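发件人：Remedios Aquino
收件人：turside 双臂自制讨论组
日期：2026-10-05
主题：Re: [turside] 右夹爪零点漂移，以及腕部线缆的走法

Lourenço：

原信我按段引用，逐条回复。没引的部分没有异议。下面说的都是 Flenholm 车间那一套，控制程序是 Kozma 的主分支，夹爪驱动是 Ikico 板，固件没有改过。你家里那套的减速比和我们一样，电源不一样，所以涉及供电的几条请自己再量一遍。

Lourenço Matos 写道：
> 各位好。
>
> 我在家里把双臂搭到可以遥操作的程度了，现在卡在右夹爪上。上电之后跑一次回零，
> 完全闭合时编码器读数是 2292，程序里也按这个数写死了。连续开合一段时间之后
> 再闭合，读数就对不上，偏差的方向总是一样的，往打开的一侧走。断电重启再回零，
> 又回到 2292。左夹爪没有这个现象，两边的板子和固件相同。
>
> 我先怀疑联轴器打滑，在轴和轮毂上画了一条线，跑完之后线还是对齐的。然后怀疑
> 编码器磁铁松动，拆开看过，胶是好的。现在没有别的思路。

画线这个办法只能排除轴和轮毂之间的打滑。Ikico 板的零点还和指座那一级有关：电机轴后面是齿轮，齿轮后面是连杆，连杆末端用销子连到指座上。销孔磨大以后，空载闭合和带力闭合停的位置不同。你回零的时候用的是低力矩，平时闭合用的是工作力矩，两者本来就不应该拿同一个读数去比。

不过你说偏差往打开一侧走，这和销孔间隙的方向是反的。间隙只会让电机在带力时多转一点，读数应该过头。所以我更倾向于下面这个原因：指尖的防滑垫。垫子背面的双面胶在反复受剪切之后会往指尖方向蠕动，堆在前端，两指先在前端碰上，电机就提前停了。断电重启后读数恢复，我猜是你重启之前会用手把夹爪掰开清理一下，顺手把垫子按回去了。这一点请你确认。

检查方法：
夹爪断电，手动闭合到刚好接触，从侧面对着光看两片垫子之间的缝。
缝应该从根部到尖端宽度一致。
如果尖端先贴上，根部还透光，就是垫子的问题。
如果整条都均匀，就回头查销孔，把指座前后推一推，听有没有响。

垫子我们换过一轮。旧的是光面硅胶，现在用的是带细纹的深色片材，胶换成了接触型的，两面涂、晾到不粘手再压合。压的时候用虎钳加两块木板，隔夜。用双面胶的那一批没有一片撑过完整的采集周期。用溶剂擦残胶之前先把指座拆下来，夹爪外壳的打印件不耐溶剂，我有一个外壳就是这样裂的。

另外，零点不要写死在程序里。Kozma 的配置文件里左右夹爪各有一项 zero_offset，回零程序跑完会写回去，前提是你把 persist 打开，默认是关的。2292 这个数只对你手上这一只夹爪、这一次装配有效，拆过连杆就作废。我见过有人从别人的配置里连零点一起抄过来，闭合时电机一直顶着，驱动板过热保护，然后来列表里问为什么夹爪会自己松开。

Lourenço Matos 写道：
> 第二个问题是腕部相机。线从相机后面出来，沿前臂走，我用扎带每一节扎一下。
> 腕关节转到接近限位的时候线会绷紧，相机的 USB 会掉一次，系统日志里能看到重新
> 枚举。掉线之后 Kozma 的录制不停，只是那一路的画面停在最后一帧，要到回放时
> 才发现。有没有人遇到过？你们那边的线是怎么走的？

线的问题分两半，机械的一半和软件的一半。

机械上，不要在每一节上都扎。扎带把线固定在连杆上之后，关节转动时的长度变化全部由两个扎点之间那一小段承担，弯折半径很小，绷紧是必然的。我们的做法是跨关节的地方一律留成外弧，线离开臂身，在空中绕过去再回到臂上，两端各固定一处，中间不碰。弧的长度按关节两个方向都转到限位时取较长的那个，再放一点余量。余量放多了会扫桌面，放少了会绷，只能在实际的工作姿态里试。我们现在的弧偏大，臂放低的时候线会拖到桌面上，暂时接受。代价是桌上轻的东西有可能被线带倒，摆放时要避开线扫过的那一侧。

固定点不要用尼龙扎带直接勒线，垫一层自粘的织物带，或者用宽的魔术贴。USB 线的屏蔽层被勒变形之后，会出现那种动一动就好、再动一动又掉的故障，很难查。相机接头那一侧要做应力释放，线出来先在相机外壳后面压一道，再开始走弧。插头本身不应该受任何拉力。

供电也请量一下。腕部相机用的是 5 V，经过长线和集线器之后会掉。我们量的时候在集线器端是正常的，在相机端带载之后掉得比预想的多，换成线径粗一些的线就没有再重新枚举过。夹爪电机和相机如果共用一路降压，夹紧瞬间的电流会把相机拉掉，现象和线绷紧的掉线一模一样，日志里也分不出来。区分的办法是把腕关节停在中间位置不动，只反复开合夹爪，看掉不掉。掉，就是电；不掉，再去转腕关节。

软件的一半：Kozma 录制端对每一路图像有一个超时，单位毫秒，默认值是 0，意思是不检查。我们设的是 80。超过这个时间没有新帧，录制就中断，该段标成无效，操作员那边会响一声。设得太小会误报，特别是几路相机挤在同一个集线器上的时候。帧上的时间戳用采集端的，不要用写盘端的，写盘会排队，用写盘时间算出来的间隔没有意义。

画面停在最后一帧这个问题，在旧数据里也能补查。逐帧算相邻两帧的差，完全相等的连续段拉出来看。真实的相机画面总有噪声，静止场景也不会逐像素相等，所以只要出现完全相等，基本可以判定为停帧。注意如果你存的是压缩过的视频，编码器会把静止画面抹平，这个判据就不可靠，要去看时间戳。脚本我放在列表的文件区，名字叫 stale_check，依赖只有 numpy。

Lourenço Matos 写道：
> 第三，任务本身。我按 Remedios 七月发的说明做试管架：把躺在桌上的试管拿起来
> 插回架子的空孔。成功的时候很顺，失败基本上都是同一种：管子夹起来之后在两指
> 之间转了一下，管底偏出去，对不准孔，继续往下压就把架子推走了。我试过把夹紧力
> 加大，转得少一些，但管盖会被拧松。我手边没有真的样品，用的是有颜色的水。

七月那份说明在夹持位置这一点上写得不够清楚，这里更正。说明里写的是“夹住管身中段”，应该写成“夹住管盖下方、重心偏上的管身”。管里有液体的时候，躺着和立起来重心不在同一处，躺平时液体沿管长摊开，立起来之后沉到管底。按躺平时的重心去夹，抬起来以后重心落到夹持点以下，管子会自己往竖直方向转，这对插孔是有利的；按你信里的描述，你大概夹得偏下了，重心跑到夹持点以上，管子就会翻。夹偏上一点，让它自己垂下来，夹紧力反而可以减小。

不要夹管盖。盖子的外径比管身大，侧面又有棱，夹上去手感很牢，但力矩全部加在螺纹上。夹紧力加大之后盖子松，我估计你那几次夹到盖沿上了，回放里看腕部相机应该能看出来。

关于管子在两指间转动：细纹垫比光面好，但是两片垫子的纹路方向要一致，都顺着手指方向。一片横一片竖的时候，一侧滑一侧不滑，管子会滚。这个错误是我自己贴垫子时犯的，查了两个晚上。

架子被推走，办法有两个。一是架底贴防滑脚，我们试过之后又撕掉了，贴了之后对不准时管子不再把架子推开，力全回到腕部，关节报过流。二是用另一只手扶住架子。双臂的意义就在这里。左手两指伸到架子边上轻轻抵住，不必夹，右手往下插。抵住的位置选在插入方向的对侧，高度尽量低。抵的时候左臂用阻抗模式，刚度调低，不要用位置模式，位置模式下两只手通过架子互相较劲，谁也停不下来。

插入动作我们拆成 4 段，供参考，Kozma 里的段标也是按这个打的：
一，接近。指尖到管子上方，手指张开方向与管轴垂直，腕部相机里管子应横在两指中间。
二，夹持与抬起。先闭合到有接触力，停一下，再抬。不要边闭边抬。
三，转正与对孔。抬到高过其他管盖的高度再转，转正之后水平移动，最后才下降。
四，插入与松开。下降到底之后先松开再退，退的方向沿着管轴向上。

第三段最容易出问题，原因是旁边已经插着的管子。架子上有管子的时候，手指下降的通道比想象的窄，手指外侧会碰到邻孔的管盖。开口不要张到最大，松开的时候只张到管子脱离即可。夹爪开度在松开这一步要单独设，不要沿用接近时的开度。我们早期的数据里有不少段，管子插进去是好的，松手时把旁边的带歪了，成功标记打的还是成功。后来统一重新看过一遍，判定标准改成：目标管到底，其他管与开始时相比没有移位，架子还在桌面上正放。架子整体转过一点角度不算失败，策略应该能处理架子摆歪的情况。

Lourenço Matos 写道：
> 最后，桌面要不要清空？我家里的桌子平时要用，每次清空很麻烦。如果背景里有
> 别的东西也可以录，我就省事了。还有，灯光方面你们有没有特别的要求？

不用清空。我们后来有意不清。早先只录干净桌面，训练出来的策略在干净桌面上很好，桌子后沿多放一个盘子，右手就会犹豫，在架子和盘子之间来回。现在的做法是后半张桌子可以留东西，盘子、布、瓶子都行，每次录制前随手换位置；前半张桌子留给任务，两臂的活动范围内不放高的东西。颜色上不必避讳，和管里液体颜色相近的物件留在桌上也没有关系，对策略来说反而是必要的干扰。

有两类东西请拿开：反光强的金属件，和能动的东西。显示器在背景里没有关系，但不要播放视频。人站在旁边可以，录制当中不要伸手进来；伸了手的那一段作废，不要剪。

灯光没有特别要求，曝光要锁死。腕部相机离物体近，手指一进画面自动曝光就会跳，亮色的液体会过曝，和相邻的颜色分不开。白平衡也锁。锁的时候以桌面为准，浅色桌面占画面大部分，按它来定，管子的颜色自然落在范围里。换了灯或者换了时间段之后重新锁一次，把参数记在该批数据的说明里。自然光进得来的房间，上午和傍晚分开存成两批。

标定再补一句。腕部相机的手眼标定在你动过线以后要重做，包括只是重新扎了线。听起来多余，但是线的刚度会把相机支架拉偏一点点，打印件的支架尤其明显。我们有一次只换了线，没有碰相机螺丝，重投影误差就上去了。验证不必用标定板，夹爪空着，让指尖去点架子上某个空孔的中心，正反两个方向各点几次，看落点是否重合。不重合再拿板子。

头部相机的外参相对稳定，但是底座脚下如果是弹性地垫，人在旁边走动时画面会有肉眼看不出的晃。我们把地垫撤了。底座螺栓每次开工前摸一遍，松的拧紧，不必上扭矩扳手。

关于你在信末提到的、要不要把左右两只夹爪换成同一款：我的意见是换。策略可以共用一部分权重是一个理由，更实际的理由是备件。指座、垫子、销子备一套就够。不同款的夹爪，开度到编码器读数的映射不同，镜像数据的时候还要多一层换算，那一层我写过，有错，后来删了。如果暂时不换，请至少把两边的开度都归一化到同一区间再存，原始读数另存一列。

需要你补充的信息，回信时请一并带上：
上电回零的力矩设定值，以及平时闭合的力矩设定值。
夹爪与相机是否共用降压。
停在中间位置只开合夹爪时，相机掉不掉线。
垫子的照片，从侧面拍，能看到两片之间的缝。
一段失败的录制，带腕部相机那一路，不要压缩。

录制文件不要发到列表里，上次有人把整段视频当附件群发，把归档撑满了。放到文件区，信里给路径。

我们这边台面的现状附在后面，线弧的走法和架子的摆法都可以参照。
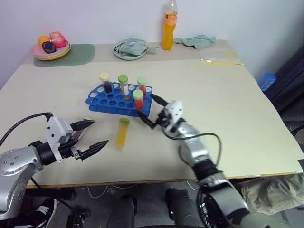
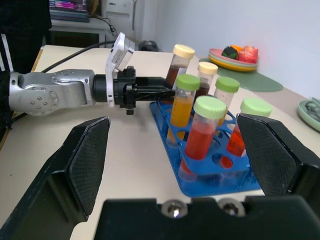 附图：双臂与蓝色试管架。前一张俯看台面，后一张从夹爪后方看向架子。

前一张里躺在架子前面的那支橙黄色的，就是上面第一段所说的起始状态，管轴与架子成一个角度，没有摆正。录的时候请把这个角度多换几种。

stale_check 如果跑不起来，先看 numpy 版本，再来信。Kozma 超时设定的那个补丁我还没有合进主分支，要用的话从文件区取，打在最新的提交上，旧版本的字段名不一样，会静默忽略。

Remedios Aquino
Flenholm 车间

--
turside 讨论组。退订请向列表地址发空信，主题写 unsubscribe。
回信请保留引用并逐段作答，不要整篇顶置。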